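Automatización y trabajo doméstico
Tema 6. ¿Quién recoge la cocina?

Apuntes de clase. Profesora: Ona Liepiņa

Llevamos décadas oyendo que el robot doméstico llegará en cinco años. El plazo tiene la virtud de no envejecer: siempre faltan cinco. En este tema dejamos a un lado el calendario y miramos la tarea.

6.1. Qué entendemos por «tarea»
«Guardar la compra» es una frase de tres palabras y un problema bastante más largo. Hay que localizar cada cosa, decidir por dónde cogerla, cerrar la pinza sin aplastarla, abrir una puerta o un cajón y soltar en un sitio razonable. Las personas hacemos todo eso pensando en otra cosa – normalmente en la cena.

6.2. El agarre
Una pinza de dos dedos paralelos exige que el objeto quede entre ellos. Parece una obviedad hasta que se programa. Un desvío lateral pequeño basta para que un dedo empuje lo que debía sujetar, y las superficies brillantes añaden reflejos que la cámara tiene que saber ignorar.
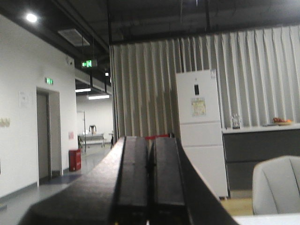
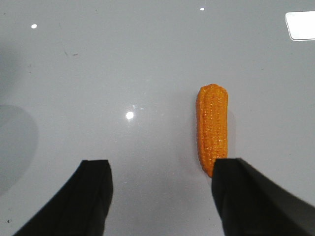 Fig. 6.1. Vistas desde la muñeca del robot: la zona de cocina, con el frigorífico y la encimera, y una mazorca de juguete sobre la mesa.

Obsérvese en la segunda vista que la mazorca queda a la derecha del hueco, casi tocando un dedo. Cerrar desde esa posición sería optimista.

6.3. Cómo leer un porcentaje de éxito
El ejercicio de Plokar recoge 119 agarres correctos en 706 intentos. Antes de reírse, pregunten qué cuenta como intento y quién recolocaba el objeto entre uno y otro. Ese segundo trabajo no suele figurar en la tabla.

Para la próxima sesión
Leer el capítulo de Karim Metwally sobre manipulación en cocinas (las notas al pie también, lo siento). Describir en 50 líneas una tarea de su propia casa, paso a paso. «Limpiar» no es un paso.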